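Progress report to the Remitz fund, 2018-09-17
From Rozália Lukáč, Ambrose washbags project

Hello Sabine,

You asked for a short one this time, so I'll try! The second part of the grant came through in July and we've spent 1,359 of it so far, nearly all on toothbrushes, toothpaste and the bags themselves (the receipts are with Oldřich, who is scanning them this week).

Where we've got to

We have packed and sent out 456 washbags, mostly to the two hostels in Rulwood, and another 80 are waiting for flannels. The flannels are my fault. I ordered the tiny ones by mistake and they had to go back.

Sorting the small stuff is what eats the time. Toothbrushes roll everywhere if you let them, so they now go in a clear plastic tray with the little white-capped bottles in the middle, and the pink, white, blue and purple handles are easy to pick from. The white lidded canister lives just behind it. I'm so much happier with this than with the old shoeboxes, and Bohumila says she'd never go back.

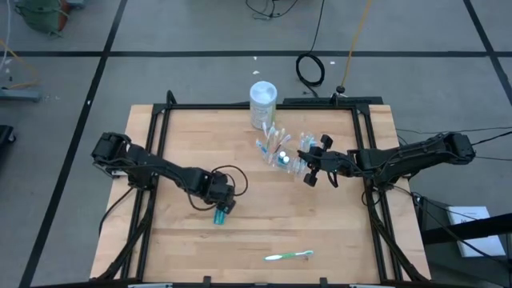
What's left to do

We're still aiming for 1,000 bags by the end of the grant. I think we'll make it, but the winter hostel list hasn't arrived and I don't want to pack children's bags blind. Vlastimil is chasing it. The hostels have also asked for softer brushes and combs with wider teeth. Combs are cheap enough, but softer brushes would push the price of each bag up a bit, so could you tell me if we may move money over from the printing line? We've hardly touched it.

I'll send the full accounts once Oldřich has finished.

All the best,
Rozália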